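# 第7章 紙の山とつきあう ― 分類と保存期間の考え方

この章を書くのがいちばん楽しみでした。と言うと、だいたい変な顔をされます。会計や契約の章ならともかく、書類整理ですからね。でも私は事務の仕事に就いて最初の2年間、ほとんど書類のことしかやらせてもらえなかったので、思い入れだけは人一倍あるんです(恨みも少々)。

最初に入ったのはラヴァールという小さな卸売の会社でした。総務の部屋の壁一面がキャビネットで、引き出しが全部で46。入社した日に渡されたのは鍵の束と、「五十音順だから」というひと言だけ。ところが開けてみると、五十音順なのは上の段だけで、真ん中は年度順、下の段は取引先順、いちばん右の列にいたっては「置いた人の気分順」としか言いようがない並びでした。請求書を一枚探すのに午前中いっぱいかかったこともあります。見つかった場所は「その他」の引き出し。この「その他」という言葉には、あとでたっぷり文句を言わせてもらいますね。

さて、この章で扱うのは、大きく言えば「何を、どこに、いつまで置くか」です。前の章では文書の作り方、つまり件名のつけ方や日付の書き方、版の管理を見てきました。今度は、できあがった文書がその後どう暮らしていくかという話になります。文書にも一生がある、というのは文書管理の世界でよく使われるたとえで、作成、活用、保管、保存、廃棄という流れを「文書のライフサイクル」と呼びます。保管と保存は日常会話だとほとんど同じ意味ですが、実務では分けて使うことが多いので、ここで慣れておいてください。よく使うあいだ手元に置いておくのが保管、あまり使わなくなったものを書庫などに移して持ち続けるのが保存です。

私はこの区別を知らずに、去年の見積書も十年前の社内報も全部同じ棚に入れていました。そりゃあ見つかりませんよね!

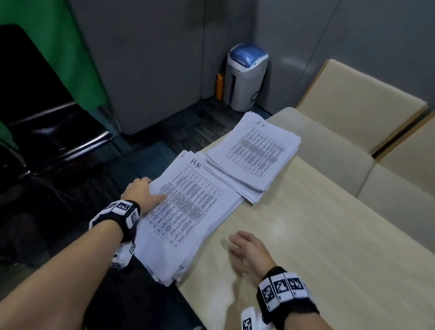 では、どうやって分けるか。やり方はいろいろありますが、最初に決めるのは分類の「軸」です。部門で分けるのか、業務で分けるのか、相手先で分けるのか、年度で分けるのか。どれを選んでもかまいません。ただ、同じ階層の中で軸を混ぜると、必ず迷子が出ます。たとえば大分類に「人事」「経理」「ヴィラ社関係」「昨年度」が並んでいたとしましょう。ヴィラ社に昨年度支払った請求書は、どこに入れますか。三か所に入れられそうで、しかも人によって答えが変わる。ラヴァールの引き出しで起きていたのは、まさにこれでした。

おすすめは、大分類を業務、中分類を相手先か案件、小分類を年度にする三段構えです。人事なら「採用」「勤怠」「給与」「研修」あたりが中分類になるでしょう。人事は相手先で切れないので、ここだけは業務をもう一段細かくするわけです。例外を作るときは、作ったことをどこかに書いておくこと。私は分類表の余白に鉛筆で書いていて、後任の人にきれいに消されました(ボールペンをお使いください)。

それから保存期間です。法律で年数が決まっている書類と、会社が自分で決めてよい書類があります。具体的な年数は章末の表にまとめますが、法令は改正されますから、実務では必ず最新の条文を確認してください。この章で身につけてほしいのは、年数の暗記よりも「いつから数えるのか」という感覚のほうです。作った日なのか、事業年度が終わった日なのか、退職した日なのか。起算日を間違えると、まだ捨ててはいけないものを捨ててしまうことがあります。

白状すると、私も一度やりかけました。次に勤めたスカレックスという会社で、書庫の整理を任された5月のことです。箱の側面に書いてあった年だけを見て、期限切れの山に積んでいったんですね。30箱ほど、と言いたいところですがきっちり30箱。溶解処理の業者さんが来る前日になって、その年が「作成した年」なのか「保存が終わる年」なのか、箱によって違うことに気がつきました。夜遅くまで全部開け直しましたとも。それ以来、私の作るラベルには必ず「作成」「満了」の二つの欄があります。みなさんもぜひそうしてください。ラベルの様式は次の節に載せておきました。

紙の話ばかりで古くさいと思われたでしょうか。いまは電子で保存する会社が増えていますし、章の後半ではファイル名とフォルダの設計も取り上げます。でも、画面の中のフォルダも、考え方は引き出しとまるで同じなんです。デスクトップに「新しいフォルダー」が並んでいる人は、キャビネットを持たせてもたぶん同じことになります(私のことです)。

### 読みはじめる前に

ひとつ準備をお願いします。かばんの中でも机の引き出しでもいいので、手元にある紙を全部出して、自分なりに分けてみてください。分け終わったら、それぞれの束に名前をつけてノートに書き写します。「その他」は使用禁止です。どうしても名前のつかない束が残ったら、そのまま輪ゴムでとめておいてください。7.2節で使います。

### 7.1 ルオ商店の書類棚

この節からは、ルオ商店という架空の名前ではなく、私が実際に手伝ったお店の棚を順に見ていきます、と書けたら格好いいのですが、お店の事情もあるので、品目と金額は変えてあります。扱う書類は注文書、納品書、請求書、領収書の四種類。まずは注文書が届いたところから始めましょう。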